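Flatholm Screening Kit – Set-up Guide

Section 3: Showing a subtitled film at home or in a small hall

Read this section through before your audience sits down. They will not be patient while you read it afterward.

3.1 Before you start

You will need the Flatholm player, the Stetia projector, the Betach cable and a film. Check that the film has subtitles in a language your guests can read. Check again if you were the one who packed the disc.

1. Stand the projector on a level surface, facing a plain wall or screen.
2. Connect the Betach cable and turn on the projector, then the player.
3. Wait 18 seconds. The Flatholm logo appears, lingers and finally leaves. 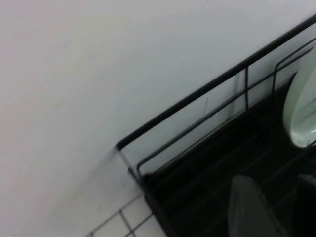
Pai writes that the logo stayed up for the whole first reel of a Romanian comedy, and that two guests thought it was symbolism. If this happens to you, hold the Back button until the menu returns.

3.2 Subtitles

4. Press Text and choose a language. "Original" means no subtitles at all, as many hosts have learned in front of a full room.
5. Set the text size. Size 14 suits a living room. Go larger for a hall, or for an audience that has left its glasses in the car. 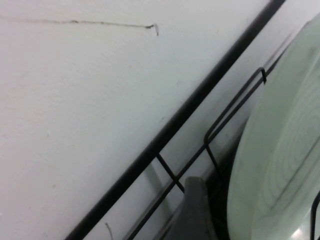 Fig. 3a. White wall, black rail.

Note: If the words run ahead of the actors, press Delay until the joke and the laugh arrive together. With very dry comedies you may have to guess.

CAUTION: Do not open the Text menu during a quiet scene. It beeps. The beep cannot be turned off before the August update.

6. Play the first scene and check the picture from the back row.
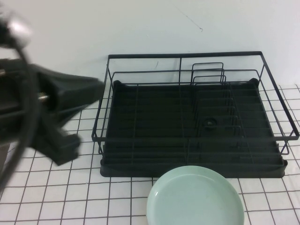
7. Set the sound. Dialogue should be clear at the back without the car chase rattling the windows – if the film has no car chase, use the family argument.
8. Return to the start of the film and press Pause.

3.3 Lamp and shutdown

The lamp is rated for 4000 hours, or a fairly serious interest in slow cinema. When the film ends, let the credits run, then press Standby and leave the fan alone until it stops. 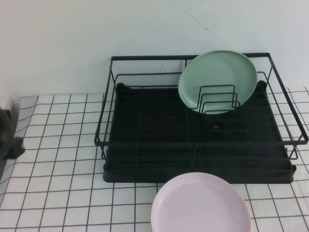
Fig. 3b. Rack on tiled countertop.

CAUTION: Never pull the plug to end a discussion. Use the house lights.

Guide revised 23/06/2024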